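Clearing a table, broken into parts

29 Jun 2022

The question I get most often by email is whether a machine can tidy up after people yet. My usual reply is that the question is too large. "Tidy up" covers at least a dozen jobs with different physics, and a system that is good at one of them tells you very little about the others. So for this post I am taking one job, clearing small stuff off a table, and going through what it asks for.

Start with the easy end. A rigid object of known shape, standing upright on a bare surface, has been a solved pick for a long time. Shop floors run on it. The Flurnwood line I used to look after moved molded caps from a tray to a fixture, and its log showed 1391 cycles between stoppages on a good run. The caps were identical, the tray was machined and the lighting never changed. Most of the engineering budget went into keeping those three things true.

A household table keeps none of them true. Octavio Sánchez, who worked on the Flurnwood cell with me, likes to sort objects by what happens when the fingers close. A bottle resists, and the motor current rises at a predictable width. Paper and thin cloth give way, and the current rises only when the fingers have nearly met, which looks a lot like a missed grasp. Peel is somewhere between the two: it flexes, then it slips. Film wrappers spring back when released and may stick to one finger.

We tested this on a bench in January with a cheap Zumico parallel gripper and a force threshold set for bottles. Out of 477 attempts on mixed litter, the controller reported success on plenty of tissue grasps that were empty, and reported failure on some that were holding fine. Lowering the threshold fixed the second problem and made the first one worse. A wrist camera that looks at the fingertips after each lift did more for us than any amount of threshold tuning.

The surface matters as much as the object. Plastic table covers are common in homes and bad for depth sensing. Gloss throws a highlight that moves with the camera, and a printed pattern gives a segmentation model plenty of edges that belong to nothing. Creases are worse. They have real height, and a crease of 2 mm is in the same range as a flattened wrapper. Press down too hard while going for a tissue and the fingers can pinch the cover along with it, at which point everything on the table moves. 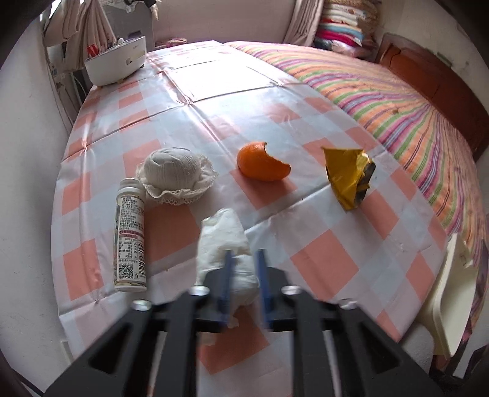

Then there is the question of what counts as trash. Citrus peel is an easy call. A container with its cap on could be full, and a camera can't weigh it. A small piece of fabric with a lace edge is something a person would set aside without thinking, while a classifier trained on litter may see crumpled pale material and put it with the tissues. I would want any home system to have a third bin for "not sure", and I would judge it by how sensibly it used that bin.

Speed is the part vendors prefer to skip. The Ouazzani demo unit I watched took 6 minutes over a table I would have cleared in one trip to the kitchen. Slow is acceptable if the thing runs while you are out. It is less acceptable if someone has to stay within reach of the stop button, and at present I would stay within reach.

My position for now: picking up is close, deciding is further off, and recovering from a bad grasp is the weakest of the lot. The Florkuso controller we have on order is supposed to expose raw finger position at a usable rate, so the tissue tests get rerun first - same threshold, same litter, camera check off and then on.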